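Office clear-out, Todham building — gallery

14 August 2023

Quick post, more to follow when I get a minute. We're out of the Todham office in October and the low cabinets are first on the list. Cedosden are taking the furniture, paper goes to the Mullstead store. Shelf limit there is 200 files so please be ruthless. Old Pacheco job files — keep, all of them.

Low cabinet, light wood, door open. Blue binder still in it down low, and another blue folder or binder further back.

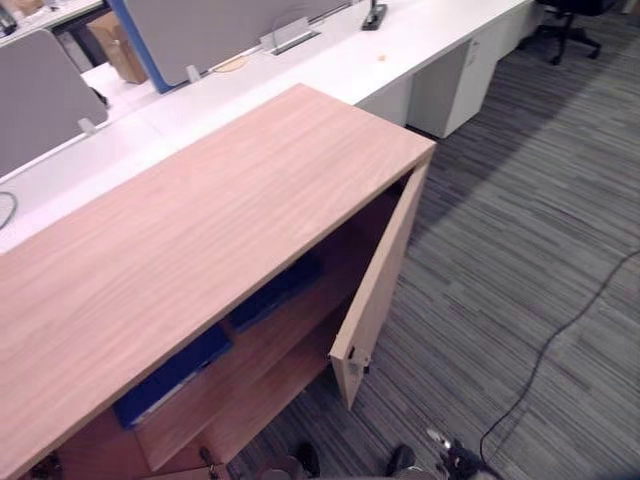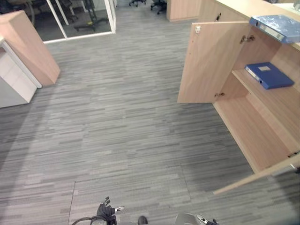 Both shots show a cabinet in the same pale wood with blue files still to sort. Second one has a box file flat on the shelf and nothing underneath, plus a binder up on top. White drawer pedestal on the left, glass partition at the back.

Still to do

Keys — leave them in the locks, dont take them home.
Desk pedestals, empty every drawer.
Labels on anything going to Mullstead, spine side please.
Boxes are by the lift, 50 of them, flat packed. Tape is runing low.

More pics when the next room is started.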